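Glossy earbud case: grasp yaw flips near contact (wrist camera only)

litton_415
Posted 2025-05-29
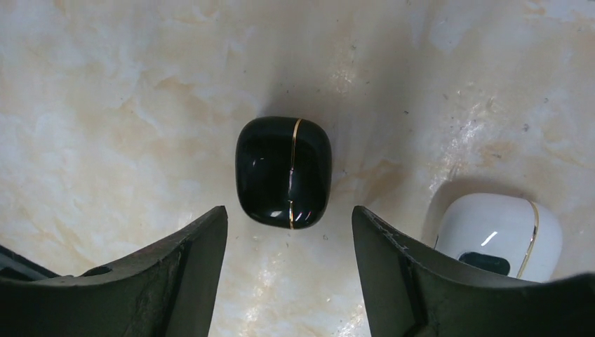
The grasp planner gives me a good pose for the black case from farther out. Once the fingers get close, the yaw estimate starts flipping between two answers 90 degrees apart. The mask comes from a segmentation model, then I fit an oriented box and close across the short side. My guess is that the highlights break up the mask. The white case next to it does the same thing, less often. Log of one run has 1317 updates and 300 of them are on the wrong axis. Has anyone fixed this in software? I would like to keep the lighting as it is.

rindinard
The case is taller than wide and the corners are round. Lose a strip of mask to glare and the long side becomes the short side. I would stop fitting a box that close in. Freeze yaw at standoff and only servo x and y after that.

arboleda2
Disagree with freezing. If a finger touches early and turns the case, you close on a stale angle. Use the gold seam. It is a thin line with a color nothing else on the case has, and it gives you the axis directly.

rindinard
The seam has a step in it where the lid meets the base, and there is tan in the marble. A line detector will give you two short segments and some veins.

arboleda2
Only search inside the eroded mask, so the veins never get in. Two parallel segments are fine – you want the direction, not the offset.

andon_k
Before either of those, check your filter. If you average yaw as a plain number, a 90 degree ambiguity will wreck it. Keep both hypotheses and make it earn a switch. I require 2 updates in a row at minimum, more when the fingers are close. Also mask out the fingers with the known gripper geometry. On mine the segmenter kept adding a dark fingertip to a black object.

litton_415
I was averaging as a plain number. I'll change that first, then try the seam with the eroded mask. Not sold on freezing yet.

rindinard
Fine, but log the standoff yaw anyway so you can compare.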